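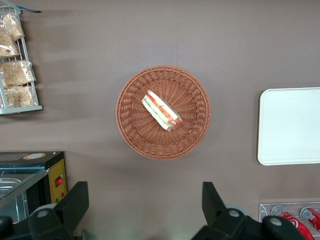

Mestora has suspended unattended running of its snack-counter robot after a gripper failed to release an item during a trial at the company's Abugri site. The fault occurred while the two-armed machine was serving from a mixed table of the kind used throughout the programme, with goods ranging from bagged baked goods on a wire rack to a wrapped sandwich in a round wicker basket. No one was hurt. In a statement issued on 2 August 2018, the company said that the fingers had stayed closed for 10 seconds after the command to open, and that the arm had begun its next movement during that time.

The operator on duty, Wumpini Boateng, stopped the machine by hand. A review of the records found 2 earlier delays of the same kind among the 271 transfers completed since the trial began in May. Neither had been reported, as the fingers opened before the arm moved away.
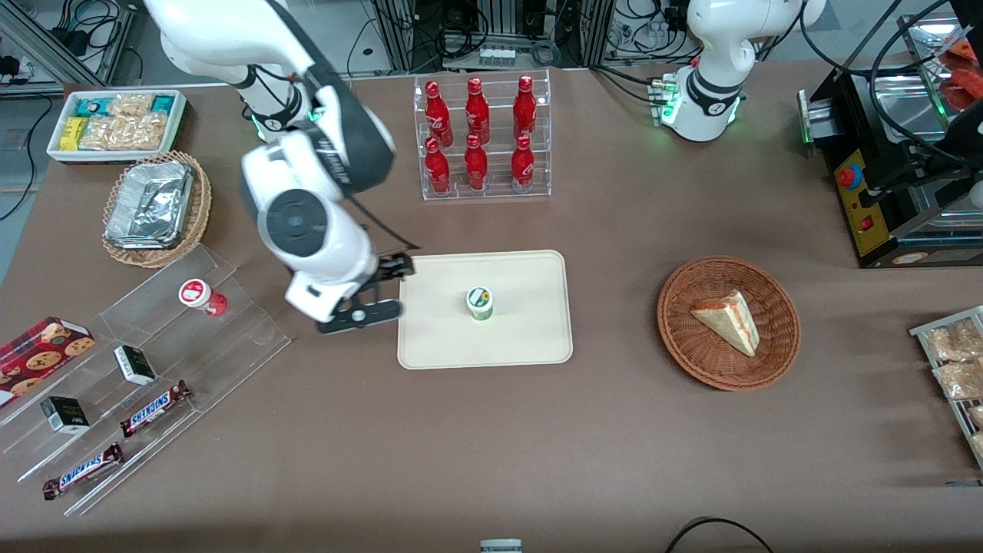
Engineers from Tandunier, which supplies the control software, have traced the fault to a message lost between the gripper and the arm controller. The software treated the missing reply as confirmation that the item had been released. A corrected version will hold the arm still until a reply is received.

"The arm should not have moved, and we regard this as a safety matter even though the item involved was a light one," said Kekeli Amissah, head of trials at Mestora.

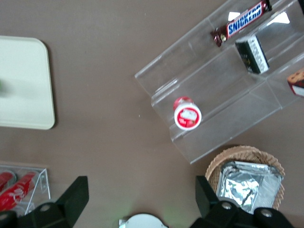

The corrected software must complete 400 transfers without a fault before unattended running is allowed again. Until then an operator will remain within reach of the stop button at all times. A second trial planned at Garken has been postponed, and no new date has been set.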